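Ticket 2085
Opened: 19th January
Unit: Vito arm on the Somitz base, bench cell
Component: handheld enable remote
Status: open, waiting on parts
Priority: normal (I would have said high)

Reported fault

Arm drops out of enable partway through a job and has to be re-armed by hand. The controller log shows "remote link lost" each time. 116 of these since October, which somebody upstream had tagged as "user released button." I don't buy that. Two of the dropouts came while the remote was clamped in its holder with the button strapped down for a soak test.

What Nurkska support suggested

1. Replace the batteries. Done twice before I opened this ticket. Same dropouts.

2. Re-pair the remote with the base. Done. It held for 700 cycles and then dropped again, so I'm not calling that a fix.

3. Update the base firmware. The release notes don't mention the radio at all. I asked what in the update was supposed to help and got the same link back. Not done.

4. Open the remote and check the battery contacts. Cover off, cells out, two red food containers on the table alongside.

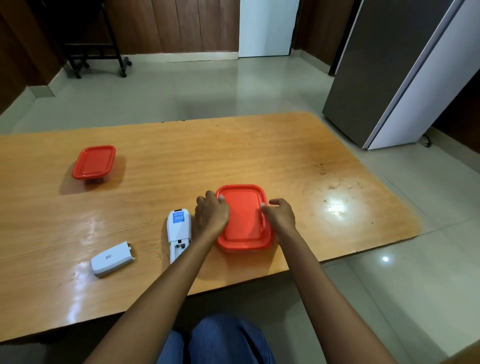

5. Clean the contacts and refit. Lint-free wipe and contact cleaner, let it dry, cover back on. Ran the cell afterward and got a dropout before the end of the first batch. Support wants to call this "improved." One batch doesn't show improvement, especially one that failed.

My own checks

Measured the cells under load before putting them back. Both fine. With the remote closed up and the link live, I squeezed the battery end and got a dropout on the second squeeze. Couldn't repeat it after that. Could be a weak spring contact, could be coincidence.

Moved the base antenna clear of the cabinet. No change that I can see.

Requested

A replacement remote from Brøndum, same revision, so I can swap one part and leave the rest alone. Please don't send new firmware with it. If both change together we learn nothing.

Please also take the "user released button" tag off the old entries until we know what caused them.

Cell is limited to attended jobs until the replacement has been tested. Do not close this ticket on a timer.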